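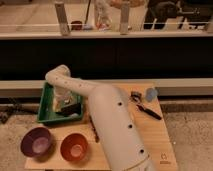 작업대 정리 타래 시작합니다!! 몇 달째 미루던 건데 드디어 손댔어요. 별거 아닌데 너무 신나서 기록으로 남깁니다 (길어질 예정이니 관심 없는 분은 조용히 넘겨주세요)

이번 정리의 주인공은 초록색 트레이예요. 네모나고 얕은 플라스틱 트레이인데 옆면이 살짝 비스듬해서 안에 든 걸 손끝으로 쓱 끌어올리기 좋아요. 깊은 통만 쓰다가 얕은 걸로 바꾸니까 바닥이 다 보여서 신세계입니다 진짜로

예전에는 깊은 서랍에 전부 넣어뒀거든요. 그러면 어떻게 되냐면, 있는 걸 또 사요. 서랍을 뒤집어 보니 집게가 9개 나왔습니다. 저는 집게를 그렇게 좋아하는 사람이 아닌데요…

그리고 나무판! 밝은색 나무판을 낮은 받침 위에 올려서 쓰고 있어요. 책상 바닥에 바로 늘어놓을 때랑 느낌이 완전히 달라요. 판 위에 있으면 '지금 쓰는 것', 판 밖에 있으면 '치울 것'. 규칙은 이거 하나로 끝냈습니다

색 얘기도 해야겠어요. 밝은 나무 위에 초록 트레이, 그 앞에 보라색 그릇이랑 주황빛 도는 빨간 그릇이 나란히 있으면 기분이 확 좋아져요. 보라색 쪽은 안이 연한 라벤더색이고 빨간 쪽은 안이 복숭아색이에요. 안쪽 색이 더 연한 그릇을 보면 저는 그냥 못 지나칩니다 ㅋㅋㅋ

이 작은 그릇 둘은 Greldale에서 개당 2,000원에 데려왔어요. 원래 소스 담으려고 산 건데 부엌에는 하루도 못 있었네요. 보라색은 단추, 빨간색은 핀이랑 바늘 담당으로 정했어요. 바닥이 평평한 보라색에 단추 넣으면 한 겹으로 깔려서 고르기 편합니다!

담당은 정했지만 작업 시작할 때는 무조건 비워두고 시작해요. 그날 쓸 것만 덜어 오는 방식. 이거 Shobha Krishnan 님이 공방 수업에서 알려주신 건데 처음엔 귀찮다고 투덜거렸다가 지금은 제가 전도하고 다녀요

손잡이가 검은 도구는 오른쪽에 비스듬히! 제가 오른손잡이라 손잡이를 제 쪽으로 두면 안 보고도 잡혀요. 똑바로 맞춰 놓는 것도 해봤는데 손목이 은근히 꺾이더라고요. 비스듬한 게 최고예요. 날 있는 것들은 쓰고 나면 바로 원래 각도로 돌려놓기

트레이 안에는 비닐이든 컵이든 투명한 걸 꼭 하나 둬요. 자투리 모으는 용도예요. 내용물이 비치니까 꽉 찼는지 바로 알 수 있고, 버리기 아까운 조각이 섞여 들어가도 금방 구출 가능. 실밥 통을 불투명한 걸로 썼다가 예쁜 리본 끈을 통째로 버린 사람이 접니다 (아직도 생각나요)

앗 중간에 질문 주신 분! 판은 따로 주문한 게 아니고 Chung 목공소에서 남는 판을 얻어 온 거예요. 모서리만 사포로 갈아서 쓰고 있습니다. 사포질 10분 했는데 팔이 떨려요 운동 부족 실감

막대처럼 가늘고 긴 애들이 제일 골치예요. 연필꽂이에 꽂으면 키 큰 것들 사이에 파묻히고, 트레이에 넣으면 대각선으로 누워서 자리를 다 차지하고. 지금은 트레이 옆에 그냥 눕혀두는 걸로 타협했어요. 굴러가지만 않으면 됩니다. 좋은 방법 아시는 분 제발 알려주세요!!

Clistier 칸막이도 써봤는데 저한테는 칸이 너무 많았어요. 칸이 많으니까 어디에 뭘 넣었는지 외워야 해서… 꼼꼼하신 분들은 좋아하실 것 같아요. 저는 큰 트레이 하나에 작은 그릇 둘, 이 조합이 딱 맞아요

제가 정착한 순서 적어둘게요
판 위에 있는 걸 전부 내린다
마른 천으로 닦는다
트레이 먼저 왼쪽에 놓는다
작은 그릇은 앞쪽, 몸에 가까운 자리
손에 쥐는 도구는 오른쪽
남은 건 다 서랍으로

트레이를 왼쪽에 두는 게 포인트예요! 오른손으로 도구 쥐고 왼손으로 재료 꺼내니까 팔이 안 엉켜요. 처음 며칠은 반대로 놨다가 소매로 그릇을 쳐서 단추를 온 방에 뿌렸어요. 새벽 1시에 바닥에 엎드려서 단추 줍는 기분 아시나요. 냉장고 밑에서도 나왔어요. 방이 다른데요??

이 와중에 Isauro Meléndez 님이 댓글로 그릇 밑에 얇은 실리콘 조각을 붙여 보라고 하셔서 바로 주문했어요. 미끄럼 방지! 왜 이 생각을 못 했지. 도착하면 써보고 이 타래에 이어서 올릴게요

그리고 색깔 그릇 더 사고 싶어서 장바구니에 노란색 넣었다 뺐다 하는 중이에요. Skoratis에도 비슷한 크기가 있던데 안쪽까지 색이 진하더라고요. 저는 안쪽이 연한 쪽이 좋아요. 작은 부속이 훨씬 잘 보여요. 흰 단추만 빼고요 ㅋㅋ 흰 단추는 진한 데 담아야 함

서랍에서 나온 중복템은 나눔할게요. 집게, 줄자, 용도 모를 고무줄 뭉치 있습니다. 고무줄은 진짜 상태 좋아요. 필요하신 분은 쪽지 주세요, 선착순입니다!

다음 목표는 실 서랍이에요. 열기 전부터 무서운데 작업대가 이렇게 되니까 의욕이 막 생겨요. 다들 본인 작업대 사진도 답글로 보여주세요, 남의 책상 구경하는 거 너무 좋아합니다 💚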